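Computer refurbishment

Computer refurbishment is the cleaning, testing, repair and resale of used desktop and laptop computers. The word has no fixed meaning in most places. A machine sold as refurbished may have had its worn parts replaced, or it may have been wiped with a cloth and switched on once. Sellers use the same label for both, and buyers are left to guess from the price.

Terms

"Refurbished," "renewed," "reconditioned" and "seller tested" are often treated as steps on a ladder of quality. Few sellers define them, and those that do tend to change the definition between product lines. Letter grades, usually A to C, are more common in wholesale trade. They mostly describe scratches and dents on the case and say little about the age of the drive or the state of the power supply.

Sources

Most used desktops come from offices that replace their machines on a schedule. These are bought by the pallet, often unseen. The broker Kullitz lists its lots by model family only, so one pallet can hold machines with quite different processors and memory. Home computers make up a smaller share and are less popular with refurbishers, who prefer many copies of the same model for the sake of spare parts.

Process

Incoming machines are sorted, opened and cleared of dust. Storage is erased or removed, memory is tested, and a fresh operating system is installed. Erasure is the step most often advertised and the hardest for an outsider to check. A certificate of erasure shows that somebody printed a certificate — whether it matches the drive in the box depends on how well serial numbers were recorded.

Environmental claims

Refurbishment is widely promoted as a way to cut electronic waste. The basic argument is sound, as a computer kept in use may delay the purchase of a new one. The totals put forward by the trade deserve more caution. Fillside, a resale chain, reported 321 tons of equipment "saved" in a single year, a figure that counted machines later sold for scrap. Ouali used a stricter method and reported 198 tons, but did not say how long the computers stayed in use after sale.

Reliability

Independent evidence is thin. A repair workshop in Asommont followed 207 refurbished desktops through their first year and recorded 14 failures. The result has been quoted in advertising as proof of quality, although the workshop had picked the machines itself and had no comparison group of new ones. Warranties are a poor guide too, as their length may reflect marketing as much as testing.

See also: Electronic waste; Data erasure; Planned obsolescence 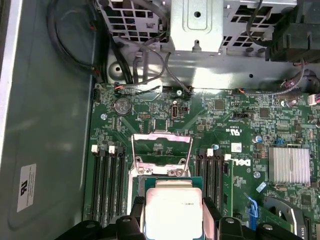 Dell motherboard in an open metal chassis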